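Home | Notebook | Projects | Archive | About

Trirent workshop notebook
February, entry 42

Spent most of the afternoon on trousers, which I know sounds like very little for an afternoon, but anyone who has tried to write folding notes that work for more than one kind of pants will understand (and forgive me, I hope). Shirts were easy by comparison. A shirt has shoulders and you can always find your way back to them. Trousers just sort of flow wherever the bed lets them.

I've gone back to folding on the bed instead of the cutting table. The table is lovely and flat, but over 80 percent of the people who write to us fold on a bed, so the notes ought to suit a bed, quilt and all.

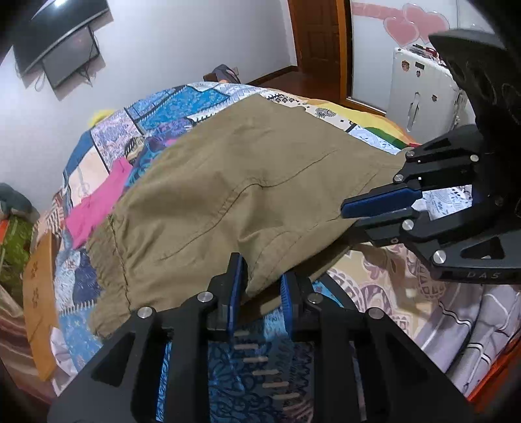

The tan pair is still the one I learn the most from. The fabric wrinkles if you so much as look at it, and the bunched bits need smoothing with the flat of the hand before you bring one leg over the other. I tried the Luo fold first (legs together, then thirds up from the hem) and then the Era fold, where you halve it and halve it again. Luo makes a neater stack in a drawer. Era is quicker, and I suspect it's the one I'd really use at home with a full basket waiting!

A patchwork quilt grabs at cloth more than a plain sheet does, so lift and lay, don't drag. I've put that in the draft, in the margin of page 2.

Still to do: try the same thing with the Starix hangers, and find the good clothes brush, wherever it has wandered off to. Kettle on at four.

Shares: 42 | Views: 3332

2 comments

quiltymornings: Thirds for me, always. And what a cheerful quilt, I'd never get any folding done for looking at it.

hemline: Could you add a note on pleated ones? Mine never lie straight.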